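How a robot learns to pick up an orange

Kids' science pages from the Simard workshop in Daltby

You learned to pick up fruit when you were very small. You dropped some. Your hand worked out how hard to squeeze.

A robot doesn't start out knowing any of that, so people have to give it examples. An example is a recording of one try at a job, from start to finish. It stores what the camera saw and how each joint of the arm was bent.

Our robot learning program is called Trindotov. The job it is studying now has oranges in a bowl lined with tissue paper. Paper is tricky because it can hide part of an orange.
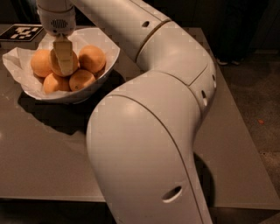
Why so many tries?

If Trindotov saw only one example, it might copy that one move over and over, even after the bowl had been shifted. It needs to see lots of slightly different tries. We planned to record 2000 of them and ended up with 3345.

Each recording lasts 13 seconds. The arm's position is saved the whole time, even when the gripper is nowhere near the fruit. Moving through empty air is part of the job too, and the program has to learn it.

The black and white square on the table is a marker. A computer can find its pattern easily and use it to work out where the table is. 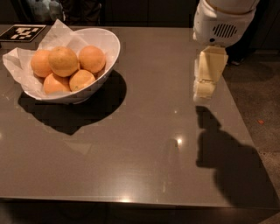 Zisisard wrote in to ask whether the bad tries get thrown away. Some do, if the camera stopped working. A try where an orange gets dropped is kept and labelled as a miss, so the program can learn the difference between the 2 kinds.

Words to know

Gripper: the part of a robot that holds things.
Joint: a place where the arm bends or turns.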